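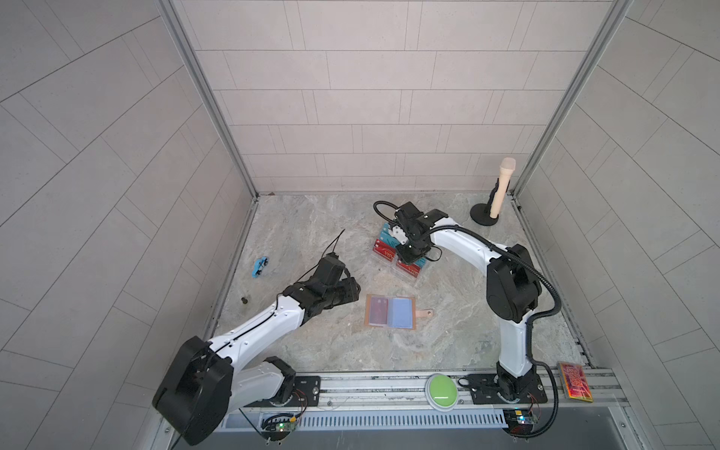

Small Goods Packing Bay: Walk-Round Checklist and Comments

Bay 2, Carretero building, ground floor
Walked by: Segundo Huamán
Signed off by: Anitha Sastry (see her replies)
Month: March

Marks used: OK, FIX, ASK. I have used ASK more than the form likes. If I could not check a thing myself I did not mark it OK, whatever the last sheet said.

SECTION A. FLOOR AND WALLS

A1. Floor surface flat, no lifting edges
OK. The marble-pattern floor is a nice enough thing to look at and a poor thing to inspect. Swirls of tan and white hide a scuff or a stain very well. I ran my palm over it in both directions and found nothing lifting. I would still like a plain floor and I will keep writing that until someone tells me to stop.

A2. Wall tiles sound, none loose
OK on the back wall. FIX on the right wall, low down, one tile sounds hollow when knocked. Last sheet says "all tiles fine." I doubt anyone knocked on them. It won't fall tomorrow, but the form asks about loose tiles and that one is on its way.

A3. Corner posts tight
OK. Both back posts checked with a key. No movement in either.

A4. Vent grille clear
ASK. The slots at the front let air through, I held a strip of tissue over them. What I can't tell you is what has dropped down there. Plastic wrap tears into exactly the kind of sliver that goes through a slot. Who lifts the grille, and when was it last done? The form has a box for "cleaned regularly." I don't know what regularly means, so the box stays empty.

Reply, A. Sastry: Évan Renaud lifts it at month end.
S.H.: Fine. Then he can write the date on the form. I will believe a date.

SECTION B. BOXED STOCK

B1. Packs stacked so they cannot topple
OK, with a grumble. Blue packs and red packs are kept in one cluster, some of the blue at the top left with red under them. It holds. I pushed it with a finger and it slid a little before anything tipped. Plastic on plastic is slippery and a neat stack of wrapped boxes is only as good as the bottom one.

B2. Wrap intact on every pack
FIX. One red pack had a split seam along the short side. Pulled it and put it in the returns tray. Trulard says the wrap is "tear resistant." It tore.

B3. Colors kept apart
ASK. The instruction taped inside the cupboard door says the colors must not be mixed. The instruction in the binder says mixed stacks are allowed up to 200 packs per shift. Both carry the same month. Which one are we checking against? I'm not going to fail the bay for breaking a rule that the binder permits.

Reply, A. Sastry: Binder is current. Take the other one down.
S.H.: Taken down.

B4. Front packs readable from the working side
OK. The red ones in front have white printing and it is large enough. I checked with my glasses off.

B5. Count matches the ticket
ASK. Ticket says 2,000 received from Rekov. I'm not counting 2,000 small boxes by hand in order to tick one line, and I don't think anybody before me did either, though the line has been ticked every month. Either give this check to the people at the receiving door, where it belongs, or take it off this sheet.

SECTION C. CARD HOLDERS

C1. Holder lies flat when open
OK. The tan leather folder used in the bay opens out flat and stays down. The two spare ones in the drawer do not, they spring up at the fold. Erlinda Saludo tells me they relax with use. Maybe so. I would leave them open overnight under something heavy and look again before trusting them.

C2. Sleeves clear and unscratched
OK on the one in use. With a pinkish-purple card on the left and a light blue card on the right, I could see both through the plastic without tilting my head. FIX on one of the spares, cloudy on one side.

C3. Correct card in correct sleeve
ASK. The form says "correct" and nowhere says what correct is. I have now asked three people and been given two answers. Ha-neul Yang says left and right make no difference as long as both are filled. Erlinda says the blue goes right, always has. The holder I looked at agrees with Erlinda, which proves nothing except that it was filled by someone who thinks as she does. Please write it down in one line and put it in the binder.

C4. Leather clean, no glue or ink
OK.

C5. Holders kept off the floor between jobs
FIX. A leather holder laid on a hard floor picks up grit on the underside and carries it to the next surface. A felt mat would do. Cellano quoted for one with rounded corners and a logo. We don't need a logo. A square of felt is enough.

Reply, A. Sastry: Felt approved. No logo.

SECTION D. CABLES AND REACH

D1. Cables not pinched or rubbing
OK for now. The loops all have slack. I want the corrugated hose on the right looked at next time by somebody who does electrical work, as I can only say what the outside is like.

D2. Front rail wiped, no tape residue
FIX. Sticky patch toward the left end. Somebody had put a label there and peeled off most of it. Spirit and a rag, five minutes.

D3. Nothing stored on the rail
FIX. A red-and-gold card left at the right end.

D4. Stop button tested
OK. Pressed it twice. It stopped twice.

D5. Hands out before start
ASK. This is written as an inspection item and it's a habit, and I can't inspect a habit by standing there with a clipboard while everyone behaves. Ticking it would only say that people behave when watched.

SECTION E. PAPERWORK

E1. Previous sheet present
OK, present. All 13 open items on it were closed with the same pen and, as far as I can judge, in one sitting. I reopened A2 and B5. The rest I have let stand.

E2. Binder in its place
OK, after a search. It was in the Bay 1 cupboard.

E3. First aid card current
FIX. Names a person who has left. Replace it.

OPEN ITEMS CARRIED FORWARD
A2 hollow tile, right wall. Owner: building.
A4 date for grille cleaning. Owner: Renaud.
B5 who counts. Owner: Sastry.
C2 replace cloudy spare. Owner: Saludo.
C3 one line on card order. Owner: Yang.
C5 felt. Owner: me.
D1 hose, electrical look. Owner: not assigned.
D2 sticky patch. Owner: me, done before lunch.
E3 first aid card. Owner: Sastry.

Reply, A. Sastry: D1 to Ha-neul. On D5, leave it on the sheet, insurers ask for it.
S.H.: Then it stays at ASK.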